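Wogan Clothing Bank to open second collection point in Zirnilthorpe

Coats, jumpers and school uniform can be handed in at the former Drakness shoe shop from October

Residents of Zirnilthorpe will be able to donate and collect free clothing in the town centre from October, when the Wogan Clothing Bank opens its second site.

The new collection point will be in the former Drakness shoe shop on Mill Street, next to the post office. It will be open on weekday mornings from 9.30am until noon. The existing site at Terkeck Hall will keep its current hours.

The clothing bank supplies clothes free of charge to households in Zirnilthorpe and the surrounding villages. It gave out 1000 bags of clothing last winter, most of them between the start of the cold weather and the February half-term. Demand for children's coats was higher than the stock at Terkeck Hall could meet, and several families were asked to come back at a later date.

Thomas Amato, manager of the Wogan Clothing Bank, said: "Terkeck Hall is a good building but it is a long walk from the bus station, and the last bus back leaves before we close. People have been asking us for a place in the town for a long time. Mill Street has a level entrance, a proper stockroom and a changing area, which we have never had before."

Drakness moved its shop to the retail park in the spring and has agreed to let the clothing bank use the Mill Street premises rent-free for 2 years. The clothing bank will pay for heating, lighting and insurance. Shelving and rails left in the shop will be reused.

What can be donated

The following items are needed most for the opening:

Winter coats in all sizes, particularly ages 5 to 12
Sweatshirts, fleeces and plain jumpers
School trousers, skirts and polo shirts
Waterproof shoes and wellingtons in pairs
New socks and underwear in their original packaging

Clothes should be washed, dried and folded before they are brought in. Zips and fastenings should work. Items with small marks or a missing button can still be accepted if they are put in a separate bag and labelled. Pillows, duvets, electric blankets and car seats cannot be taken at either site.

Donations can be left at Terkeck Hall now. Bags should not be left outside Mill Street before the opening, as there is no one in the building to bring them in.

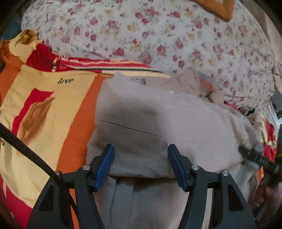 A folded light grey top. Warm layers are among the items most needed for the winter.

How to collect clothing

No referral letter is needed. Visitors will be asked for a first name, a postcode and the sizes they are looking for. Each household can collect up to 17 items per visit, with school uniform not counted towards the limit. Anyone who cannot get to either site can ask for a bag to be made up and delivered within the Zirnilthorpe area.

Mr Amato said: "We ask for sizes so that we know what to put out on the rails. If we haven't got something on the day we will write it down and ring when it comes in."

The clothing bank is also looking for people to help sort and hang stock at Mill Street. Shifts last two hours and training will be given at Terkeck Hall before the site opens. Helpers must be 16 or over.

Notes to editors

The Wogan Clothing Bank is a local charity based at Terkeck Hall, Zirnilthorpe.

Thomas Amato is available for interview at Terkeck Hall on weekday afternoons. Visits to the Mill Street premises before opening can be arranged through the clothing bank office.

Ends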